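示教数据采集

首页 > 机器人学习 > 词条 > 示教数据采集
最后修订:2021年12月7日,星期二
整理:Sơn Từ

示教数据采集(也有人叫“演示采集”,我们组里就叫“采数”)指的是由人操纵机器人把一件事做一遍,同时把各路相机的画面、关节角度和夹爪开合都记录下来,再拿这些记录去训练一个策略模型。我在Treleo这个小百科里负责机械臂相关的几个词条,这一条拖得最久,因为每次动笔都觉得还有东西没写进去。这回索性放开写,哪里啰嗦了大家多担待!

一、基本概念

先把几个词说清楚。一次完整的操作,从手臂离开起始姿态到任务做完,叫一条“轨迹”,英文资料里常写成episode。轨迹里每个时刻都有两样东西:一样是观测,也就是相机看到的和关节传感器读到的;另一样是动作,也就是操作的人在那个时刻给手臂下的指令。模型要学的就是从前者猜后者。听着很朴素吧?我刚入行那会儿也觉得朴素,后来光是为了让两者的时间戳对齐,就折腾掉了一整个四月。

这种学法属于模仿学习,最老实的一支叫行为克隆,人怎么做它就怎么学。好处是不用设计奖励函数,坏处是你手上有什么毛病,它也照单全收。我自己有个习惯,抓东西之前夹爪总要先空张一下,结果训练出来的策略也爱这么空张一下,看得我脸都红了。

二、工作台的布置

本条以桌面双臂的分拣类任务为主,积木一类的小件最常用:便宜,摔不坏,颜色分明,形状又有变化。台面选白的,物件和背景容易分开。周围用铝型材搭个框,几面围起来,外头有人走动也不会进到画面里。
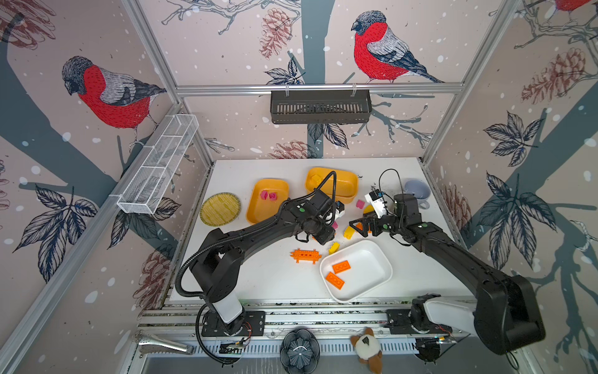 双臂工作台,右侧夹爪夹着一个白色小电子模块,托盘里和桌面上都有积木。

围挡上贴什么,各家做法差得很远。有人坚持纯灰,说背景越干净越好学;也有人喜欢贴花墙纸,红腹灰雀、松果、树枝,越热闹越好。我是后一派(承认有一半是审美原因,对着灰板子坐一天真的很闷)。正经的理由也有一条:背景里有纹理,模型就得学着不去理会它,将来换个地方不至于一下子傻掉。不过只换一种墙纸是谈不上多样性的,真要靠背景来提高泛化,得换上好几种,每种都采够量。

托盘和容器最好选颜色差别大的。黄托盘配黄积木不是不行,有时候还特意这么配,好让模型见一见难的情况,但刚起步的团队我不建议一上来就给自己找麻烦。

两条手臂固定在桌子靠近操作者的一侧,底座锁在铝型材上。锁紧这件事请务必当真。Ristić台架的旧版说明里只写了“拧紧”两个字,没给扭矩,我们有一回采到一半才发现左边底座偏了一点点,前面那批数据的外参全得重新标定,那天晚饭是在实验室吃的。

三、操作方式

常见的有三种:主从臂、手柄、直接拖动。

主从臂是操作者手里握着一对小一号的手臂,小的怎么动,大的就跟着怎么动。上手最快,双臂任务基本都推荐它。手柄胜在便宜,可是要同时管两条手臂六个方向的平移和旋转,普通人的脑子不太够用(我的肯定不够)。直接拖动就是抓着手臂本体去摆,手感最真实,麻烦在于人的手会进到画面里,采完还得想办法处理。

我们用的遥操作软件叫Gerari,界面谈不上漂亮,胜在稳。它有个脚踏板功能我特别喜欢:踩一下开始录,再踩一下结束,连踩两下就作废重来,两只手从头到尾不用离开主臂。

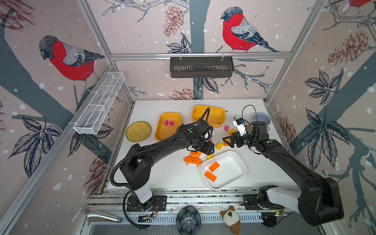
说到双臂,新手最容易犯的错是把两条手臂当成两个人用,各忙各的,然后在桌子中间撞到一块儿。比较稳妥的办法是先分好区,左臂管左半边,右臂管右半边,中间那一块约定好谁先谁后。交接物件的时候,接的那只夹爪先合拢,停半拍,送的那只再松开。这半拍在轨迹里看起来像是浪费时间,可是缺了它,模型就学不会“确认拿稳”,到时候掉得满桌都是!

动作的快慢也要讲一讲。太快了画面会糊,而且指令之间跳得厉害;太慢了呢,轨迹里全是几乎不动的片段,模型学到的头一件事就是发呆。我的经验是用平时收拾桌子七成的速度,匀着来,犹豫的时候宁可停稳了再走,也别在半空里晃来晃去。

四、初始状态与随机化

每条轨迹开始之前,桌上的东西要重新摆过。这一步最无聊,也最容易偷懒。人手摆东西是有惯性的,你以为自己在乱放,把位置画成热力图一看,全堆在右手顺手的那一小块。

对付的办法有好几个。最土的是抽卡片,卡片上写着格子编号,抽到哪儿放哪儿。稍微讲究些的用软件生成一张摆放图,投到屏幕上照着摆。也可以干脆抓一把往桌上轻轻一撒,积木有的正着,有的倒扣,有的侧躺,这样反而最接近真实的杂乱。撒完只做一件事:把掉出手臂可达范围的捡回来。

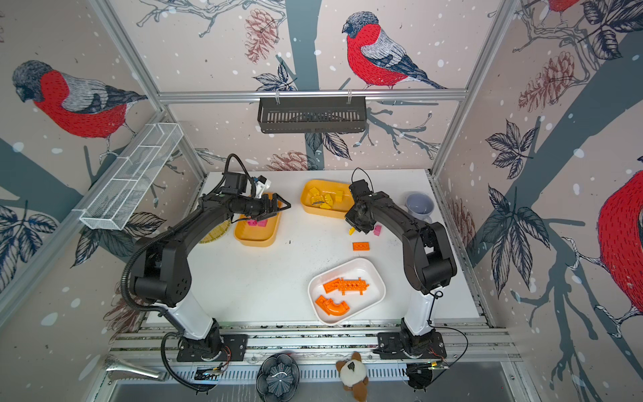 容器的位置也别忘了动一动。很多人只管变换积木,托盘却像钉死了一样,结果模型根本不看托盘,闭着眼睛往记忆里的坐标放。检验方法很简单,训练完把托盘挪开一个巴掌的距离再跑一次,马上见分晓。

与任务无关的干扰物,比如杯子、杯垫之类,可以留几样在桌上,隔一段时间换一换。要注意的是别让它和任务结果绑在一起。假如杯子只在“收进左边托盘”的那一批里出现,模型很可能就把杯子当成了指令。

五、数量与筛选

“到底要采多少条?”这大概是我收到最多的问题,答案当然是看任务。拿我们自己的例子说,最近一轮积木入盘任务,原计划采2000条,正式收工时录到910条,筛完之后能用的是814条。训练第一版模型用了其中的740条,余下的留作验证。没采到计划数是因为第一版的曲线已经走平了,再堆同样的数据意义不大,不如去补它做不好的那些情况。

筛选的标准,我们写进说明里的有这么几条:

中途丢帧的,删。
任务没做完就踩了结束的,删。
夹空一次又补夹成功的,留,另外打个标签。
操作者的手进过画面的,删。
手臂撞到围框或者托盘的,删,并且检查一遍标定。

第三条在组里吵过。有同事认为失败动作会教坏模型,我倒觉得只要后面跟着补救,就是很宝贵的材料,真正部署的时候夹空太常见了,总得有人教它怎么收场。后来的做法是打上标签,训练时按比例混进去,两边都还算满意。

六、相机

一般的配置是一台固定的全局相机,再加上每只手腕各一台小相机。全局相机负责看清楚东西都在哪儿,手腕相机负责最后那几厘米。只留全局的话,夹爪挡住目标的时候就抓瞎了;只留手腕的话,模型常常找不到北。
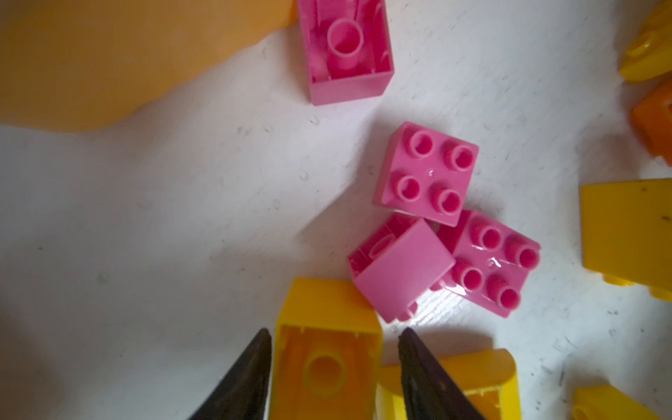 手腕相机离物件近,景深又浅,贴到跟前的东西会糊成一团色块,这个不用太担心,模型对它的容忍度比人高。真正该担心的是曝光。自动曝光在白桌面上会来回跳,同一块粉色积木,前一秒和后一秒能差出两个色号。所以曝光和白平衡都要锁死,锁完之后把数值写在记录表里,换班的人接着用同一组。

还有一个小细节,夹爪指尖最好一直留在手腕相机的画面里。模型需要看到指尖和目标的相对位置,才知道什么时候该合拢。有的团队为了视野开阔把相机装高了,指尖出了画面,抓取就差着那么一点点,找了好久的原因。

镜头要擦!每天开工前擦一遍,用镜头布,别用袖子(说的就是我自己)。

七、记录与标注

每条轨迹除了数据本身,还应当附上一份简短的说明:任务文字、操作者编号、台架编号、是否成功、有没有特殊标签。任务文字建议多写几种说法,“把粉色积木放进左边的托盘”和“粉的收到左边去”意思一样,将来要接语言模型的话,这些变体很有用。

存储方面,我们用Iltasora的格式转换工具统一打包,它会顺手检查各路数据的长度是否一致,能省下不少人工。原始文件务必留一份,别转换完就删。压缩参数这种东西,过半年你一定会想改。

八、操作者的疲劳

文献里很少写这一节,可我觉得非写不可。连着采两个小时以后,人的动作会变得敷衍,路线越走越直,抬手越来越低,单看哪一条都没问题,和早上的放在一起训练就别扭。我们现在是采四十分钟歇十五分钟,两个人轮换,每个人的数据分开编号。换人还有额外的好处,不同的人习惯不同,模型见得多了,不容易死记某一个人的手法。

椅子请买好一点的。

九、待补充

柔性物体(布、绳子)的采集我经验太少,不敢乱写,欢迎做过的朋友来补。带触觉的夹爪也还缺一节,等手头那批数据整理完我再回来加。

参见:行为克隆;遥操作;手眼标定;主从臂;域随机化

分类:机器人学习 | 数据集建设 | 双臂操作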